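Home | Boards | Members | Search
This site uses cookies. OK

Bowl stacking by teleop - tips?

drultley22
Love this task! I'm driving both arms by remote, and taping the paper into a grid made it so much easier to call out start cells.

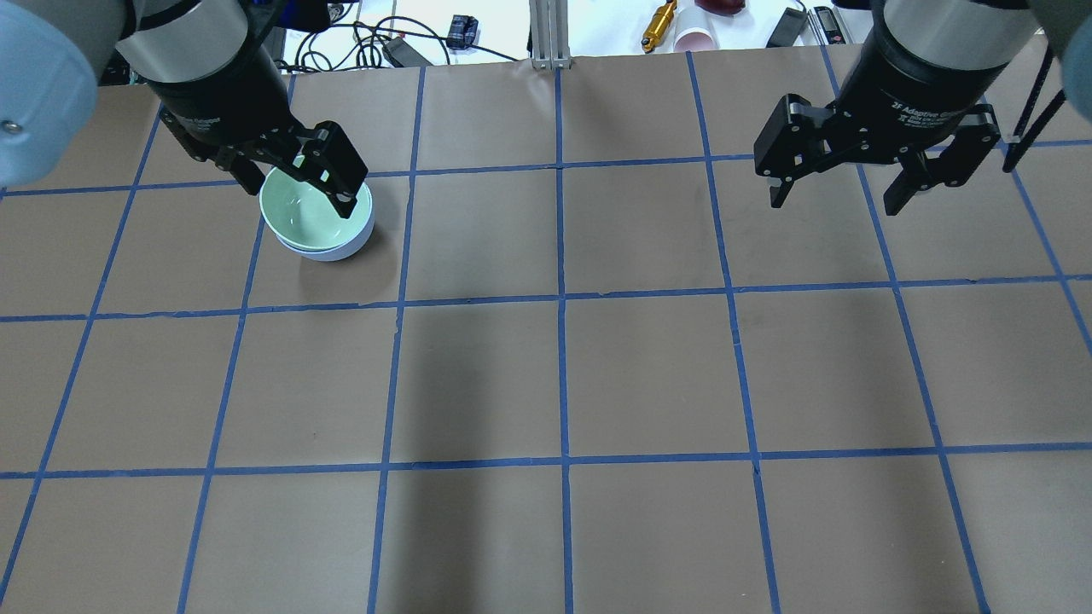
How many demos should I record before training?
Start with 700 and vary where the bowls begin.

pluron_fan
I'd go by hand guiding. You feel the rim, and remote lag drives me nuts.

inby_t
Disagree - grabbing the wrist puts your hands in the camera view. Remote keeps the data clean. Try tilted bowls too, they're the fun ones!
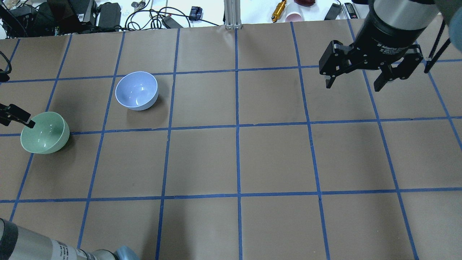
Replies, page 3

pluron_fan
OK, fair point on the hands. I still want to feel the rim!

drultley22
Tilted starts are going in tonight - will post my numbers.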